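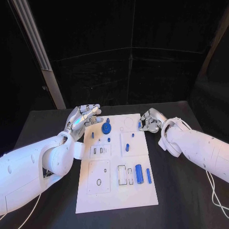 The Hukutdale Neighbor, No. 237, page 4

HELP WANTED: PART-TIME RECIPE TESTERS AND ONE KITCHEN COORDINATOR

The Plemberg Community Cookbook is coming back for a new edition, and we would love to have some of you cook with us! If you grew up in Hukutdale or over in Aveck, there is a good chance a copy of the old one is sitting in your kitchen right now, probably with a cracked spine and gravy on the casserole pages. We printed 2,000 of them the first time and they went faster than any of us expected, and people have been asking about another one at the farmers market ever since.

Neighbors have mailed in roughly 400 recipes so far, on index cards, on the backs of envelopes, and in one case on a very nice piece of wallpaper. We have room in the book for 200. That means a lot of cooking between now and July, and it is more than our little office can manage on its own stove.

Recipe testers (several openings)

You will get a packet of recipes every other week and make each one at home, exactly as it is written, even when you are sure your grandmother's way is better (please tell us about her way in the notes, we do want to hear it). Then you fill out a short sheet: how long it took, how many it fed, what confused you, and whether you would make it again. We pay by the recipe and pay back your groceries when you turn in the receipts. You don't need any training. We are looking for ordinary home cooks with an ordinary oven, and we would be glad to have a few beginners, who tend to catch the places where a recipe says "cook until done" and leaves it at that.

We are especially short on people who can test canning and pickling, bread, and anything made without wheat or dairy.

Kitchen coordinator (one opening, 15 hours a week)

This person keeps the packets going out and the sheets coming back, calls the folks who sent in recipes when an ingredient seems to be missing, and sets up our monthly tasting supper in the Iwasaki Building. You should be comfortable on the telephone, patient with other people's handwriting, and able to lift a full box of canned goods. Hours are mostly up to you, apart from Wednesday afternoons, when we all sit down together at 3:30 and there is usually pie.

How to apply

Drop a note at the Plemberg desk in the Iwasaki Building, ground floor, or mail it to us there. Tell us which job you'd like, what you cook on a regular weeknight, and any allergies in your household. Coordinator applicants, please add two references and a phone number where we can reach you in the evening.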